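Watonier 9 stuck on old firmware after carrier unlock, no update offered

Posted 7/9/23 in Phones & Tablets > Updates

sotholm_dave
I bought a Watonier 9 secondhand in February. It was sold as a Trinton carrier phone and the seller had it unlocked before he shipped it. I use it on a different network now and calls and data are fine.

The trouble is updates. The phone is on build 122 and the update screen says "Your software is up to date." My sister has the same model, bought new from the Watonier store, and hers is on build 3910 with the new camera app and the longer battery setting. I have tried clearing the cache, pulling the SIM, and checking on three different Wi-Fi networks. I also did a full factory reset and nothing changed. Is there a way to get the newer build without sending the phone in?

Marlina Rahman
Unlocking a phone only changes which SIM cards it will take. The software on it is still the Trinton version, and the phone keeps asking Trinton's update server for new builds. Trinton stopped pushing updates for this model once it left their stores.

Go to Settings, About, Software channel. If it ends in TR you have the carrier version. You can move to the open version with the desktop tool from Watonier's support page:

Back up everything first. The switch wipes the phone.
Charge to at least half.
Install the tool, plug the phone in with a cable that carries data, and choose "Change channel."
Pick OPEN for your region and let it run. Mine sat on one percentage for a long time and then finished.
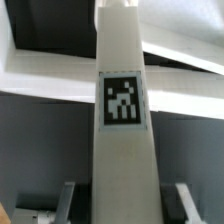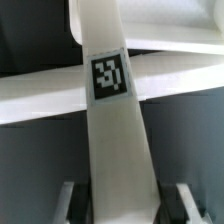
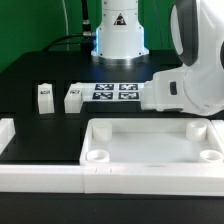
Two views of a printed marker on a white part, then the base of a white robot

After the first restart, check for updates again. I had to install two in a row before mine showed 3910. Wi-Fi calling may need to be turned on again under your new network's settings. If the tool says "device not eligible," the unlock was probably never recorded on Watonier's side, and you would need to give their support chat your IMEI and proof of purchase.

naidu1000
had the same problem, just sold mine and got a different phone. the camera app isnt that great anyway

sotholm_dave
Channel ended in TR like you said. The tool worked on the second try with a different cable. It is downloading the first update now. Thanks Marlina.

Thread marked as solved. 1000 views.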